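Filed under: Home, Money

I've kept a food budget since November. The limit is 300 a month for two of us, and the first month came to 457. Most of the extra was small top-up trips after work.
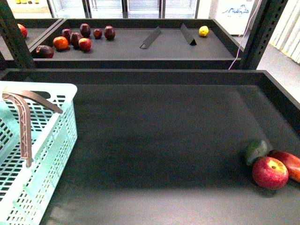 What changed

We now do one big shop on Saturdays and write the list on Friday night. Helju Mets lent me her old meal planner, and I copied the layout into a notebook. Lunches were the hard part. 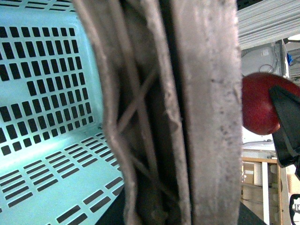

Fruit and veg I buy by the week's meals. Soup uses up carrots, and stew uses up anything soft. A pale green plastic basket with slots in the sides suits potatoes and onions, as air gets to them. Bread goes in the freezer, sliced. Last month the Dorkthorpe market came to 38 in total, and I'd like to keep it there. 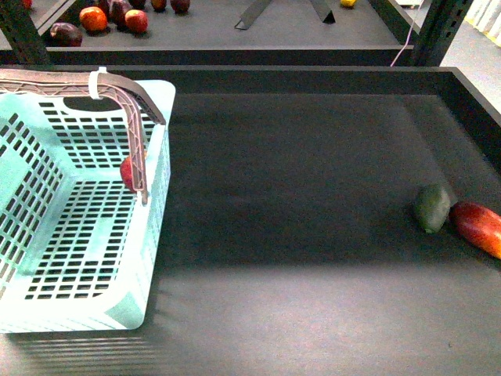 The supermarket was 146, with cleaning things included. I may split those out next month, but it means two columns and I'm slow enough with one.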